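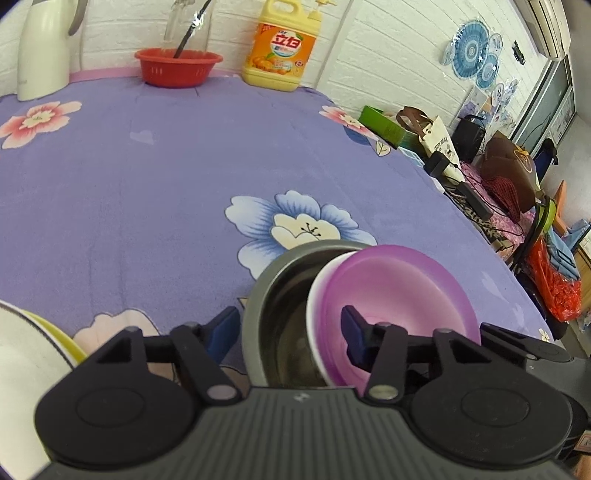 Section 4. Sorting and stacking bowls on a covered table

Read this section before you unpack the Judent rack. Most guides to kitchen storage assume you own matching bowls. We doubt you do, so the steps are written for a mixed lot: steel, plastic, and whatever else came out of the cupboard.

4.1 Before you start

1. Spread the cloth and pull it flat. A wrinkle under a bowl will tip it.
2. Move the kettle to the far side of the table and unplug it.
3. Put the washing-up liquid at the back too. A large jug with a pump top is heavy when full and a nuisance when knocked over.
4. Stand tall, thin things (stirring sticks, long spoons) in a glass or a bottle. Set a short glass inside a basin if you have one.

Note: The earlier Drindonton edition told readers to measure every bowl and write the size on a label. We tried it. Skip it.

4.2 Making the stack

1. Pick the bowl with the widest rim. Trust your eye over any size printed underneath, as makers do not agree on where a bowl should be measured.
2. Offer the next bowl up to it. If it drops in and the rims sit close, leave it.
3. If it goes in halfway and stops, take it out. Pushing harder is how plastic gets wedged inside steel.
4. Carry on until the stack feels awkward in the hands. Three bowls is plenty for most people, whatever the rack leaflet claims.
5. Hold the stack by its sides and tilt it a little. If one slides, change the order and try again.

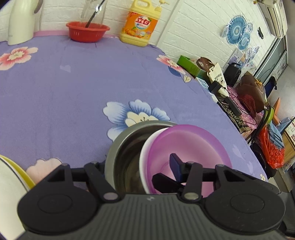
Fig. 4b. Steel bowl and pink-purple plastic bowl with a thin white rim between them, held at a tilt.

CAUTION: Do not set a hot pot against a plastic bowl. Some plastics are sold as heatproof. We would not rely on it.

4.3 Plates

Plates do not belong in a bowl stack. Stand them on edge in the rack, or lay them flat in their own pile. A plate balanced on top of bowls looks tidy until somebody shuts the door.

4.4 If the bowls stick

1. Run warm water over the outside of the lower bowl and put cold water in the upper one.
2. Wait, then twist gently. Do not lever with a knife.
3. Add a drop of washing-up liquid at the rim if nothing moves. The Nisbet release spray (part 348) is sold for this job. In our view soap does as well and costs less.

4.5 Loading the rack

1. Put the heaviest stack on the bottom shelf — steel before plastic.
2. Leave a finger's width between stacks.
3. Open and shut the door 12 times and listen for rattling. The Covon test sheet asks for 2,000, and you may ignore that at home.
4. If it rattles, take one bowl off the tallest stack and repeat step 3.

For shelf heights and fixings, see Section 5.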